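Lighting Design > Small rooms and workspaces

Even light in a small room with pale walls: grid or perimeter?

11 replies | 4 shares

lumen_ledger
I'm laying out lighting for a small work room with one table in it. Pale gray walls, light gray ceiling, carpet. The current plan is 16 Helow downlights at 730 lumens each on a regular ceiling grid, 3000 K, all on one dimmer. Target is 1000 lux at the table and whatever falls out of that on the walls.

My question is about the walls. In the Rinbridge model a regular grid leaves scallops on the two long walls, and moving the outer row inward drops the upper wall level too far. Has anyone had better results with perimeter strips plus a smaller grid?

downstairs_ballast
What reflectances did you enter? Rinbridge loads a default for the ceiling that is higher than most flat white paints. With a gray ceiling you'll overstate the bounced component, and in a small room that matters more than fixture spacing.

lumen_ledger
Wall and ceiling values are from the Prusitz paint sheet. Carpet is a guess, on the dark side.

tk_offaxis
Drop the grid. A single target of 1000 lux makes no sense for the whole room. Put one Szabo linear over the table, get your task level from that, and run the perimeter at a fraction of it. Downlights over circulation space mostly light the carpet, and dark carpet gives very little back.

downstairs_ballast
Disagree in part. One linear over the table puts the table in a pool and the corners go dull. People describe that as gloomy even when the meter says otherwise. Vertical illuminance on the walls does more for how the room feels than the horizontal number does.

tk_offaxis
Which is why I said perimeter.

quietphase
Can you post something so we can see the surfaces? Plain views are fine, no false color.

lumen_ledger 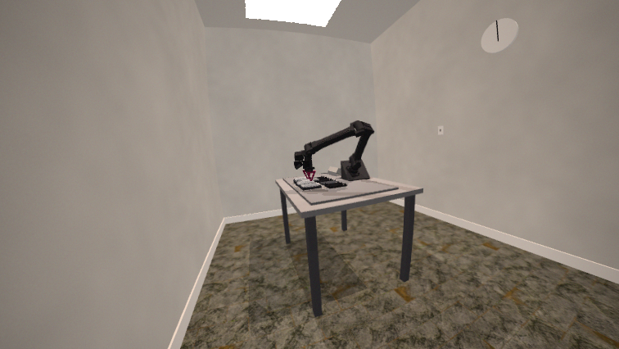
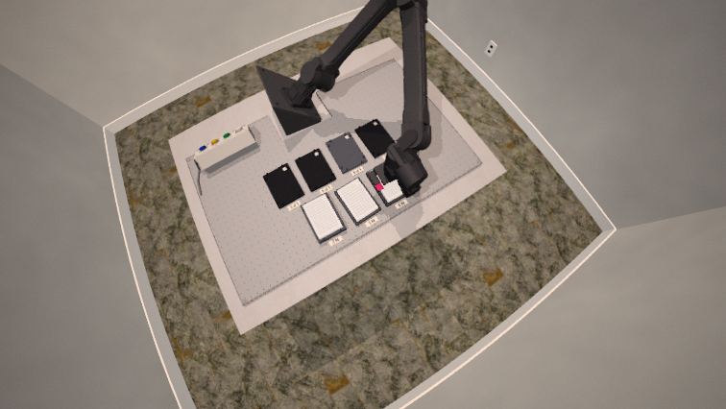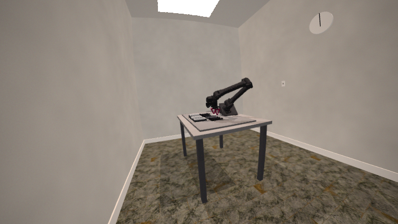
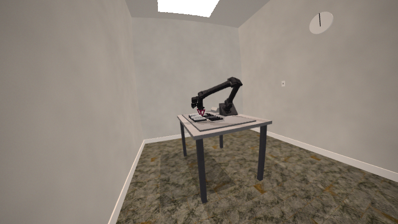
Same room, four viewpoints. The last one is from low down, near the floor.

quietphase
Thanks. Two comments.

First, the third view has a faint cloudy mottling on the walls. If that comes from a texture map, check what the map does to average reflectance. A map darker than the paint sheet value will pull your calculation down — depending on which one the solver reads.

Second, the last view is the useful one for baseboards. They are white against pale gray, so any downlight close to the wall will make the baseboard the brightest line in the room. I'd keep the outer row well clear of it.

lumen_ledger
The solver reads the paint sheet value and the map is display only. I checked this in June when the export settings changed. Fair point about the baseboards, I had only looked at the upper walls.

mk_photopic
Also look at the tabletop. It's light, so with a linear directly above it you may get veiling reflections if the finish is anything but matte. Two shorter linears, one on either side of the table, usually solve it. And I would go cooler than 3000 K on gray paint. Warm light on that kind of gray goes muddy.

tk_offaxis
Muddy is a matter of taste. The rest of the floor is presumably 3000 K and one odd room looks like a purchasing mistake.

mk_photopic
Then paint a sample board and look at it under both. Costs less than arguing here.

lumen_ledger
The rest of the floor is 3000 K, yes. I'll run two versions: the original grid with the outer row moved in, and two Szabo linears with perimeter strips on a separate dimmer. Same reflectances in both. Will post wall values at seated eye height.

downstairs_ballast
Post the uniformity ratio for the table too, please, with the calculation grid spacing you used.

Related threads
Szabo linear: driver hum below half output
Rinbridge export loses dimming zones
Gray paint under warm sources, sample boards compared
Helow trim rings, matte or satin?
Carpet reflectance: measured values wanted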